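Comparing Gripper Fingers on a Two-Arm Cloth Bench
Posted by Margit Virág in How-To

Quick writeup so the next person doesn't lose a week like I did. We had two sets of fingers to compare, the Szekeres ones and the Orkier ones, and one job: pick up small cloths, fold them, put them in a basket. Which set do you buy more of? You can answer that in a day if you set it up right. Took me most of April because I set it up wrong.

What you need

Two arms on a shared rail. Three cloths of different thickness. A basket. A patterned mat. A notebook or spreadsheet. Patience.

Step 1. Lock everything that isn't the fingers

Same arms, same controller, same speed limit, same mat. We run Jirneo on the controller side and I froze the version before starting. Do not update in the middle. I did, once, and had to throw out a whole afternoon of runs.

Lights too. Close the blinds, leave the overheads on, don't touch them again. Wrist cameras are picky about shadows, and cloth is all shadows.

Step 2. Pick your cloths

Get a thick one, a thin one and something in between. Ours are a fuzzy plaid, a dark red with white dots, and a plain orange. Plaid is the easy one to see and the hard one to fold. Start with it anyway. 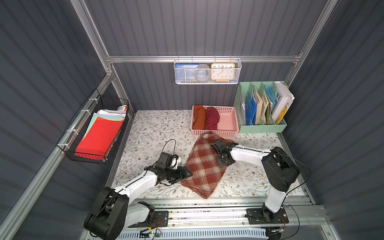

Wash the cloths before you start, all together, same cycle. New cloth has a finish on it that makes it slide around, and by run 20 it's gone and your numbers drift. Ye-rin Cho caught this, not me. I was blaming the finger pads.

Step 3. Calibrate both arms to the same table height

Touch off on the mat, not on the bare table. The mat is thin but it counts. If one arm thinks the surface is lower than the other does, that arm will drag its fingertips on every grasp and you'll write down "bad gripper" when it's a bad zero. Check again after lunch.

Also check cable slack at full reach. Jog each arm to the far corner slowly, hand on the stop button. A cable that pulls tight at the wrist will twist the gripper a hair just before it closes, and cloth will not forgive that.

Step 4. Start with single-arm grasps

One arm, one cloth, 20 tries per finger set. Crumple the cloth by hand each time, drop it on the same area. Score it three ways:
Clean — one layer or one edge, lifted and held
Double — grabbed more layers than you wanted
Miss — closed on nothing, or it slipped out

Don't invent a fourth category for "almost". I had one and it ate everything.

Step 5. Now both arms together

This is where the finger sets split apart. Holding a cloth from two sides means each gripper feels the other one pulling. Start the arms well apart and bring them in, never at the same time from the same side. Set a keep-out gap between the wrists, bigger than you think, and shrink it later if your runs are boring.

If one side lets go first every time, swap the fingers left to right before you blame them. Could be the arm.

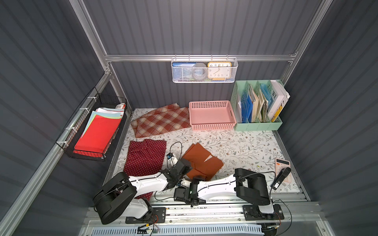
Step 6. Add clutter

Empty table results look great and mean nothing. Put other stuff on the mat, desk things, whatever is lying around. Leave them in the same place for both finger sets. Mark the spots with tape if you have to take them off between runs.

Clutter changes the approach angles more than the grip itself. Our planner went the long way round for a calculator. Fine. Just log it as planning time and keep it seperate from grasp time. 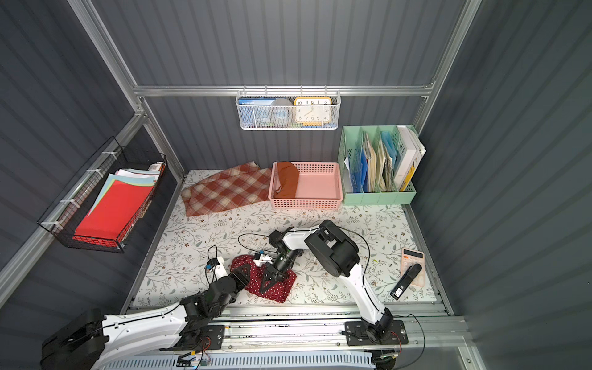 Polka-dot cloth with both grippers in. Calculator and stapler on the right.

Step 7. Watch the wrist video, not just the score

Numbers tell you a grasp failed. The wrist view tells you why. Go through the misses at slow speed and look at where the fingertips are when they start to close. Too high and they pinch air, too low and they push the cloth ahead of them like a snowplow. For thick fabric you want the fingers on either side of the fold, then close.

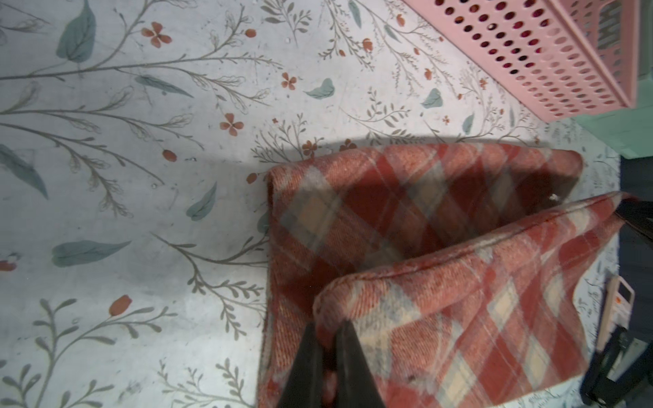
Save the clips with the finger set in the filename. Please. I had a folder with 300 clips in it called "test" and "test new" and I still don't know what half of them are.

Step 8. Decide

Our result: Orkier won on the thin cloth, Szekeres won on the plaid, orange was a wash. Two-arm folds went to Szekeres by 22 runs, so thats what went on the Wanport order. If you only do thin stuff, I'd go the other way.

Things I'd change
Do the two-arm runs earlier, they tell you more
Wipe the finger pads every 20 runs, lint builds up
Shorter sessions. I got sloppy with the crumpling after a couple of hours

Ye-rin has the score sheet template if you want it, ask her for the second version. First one has the almost column.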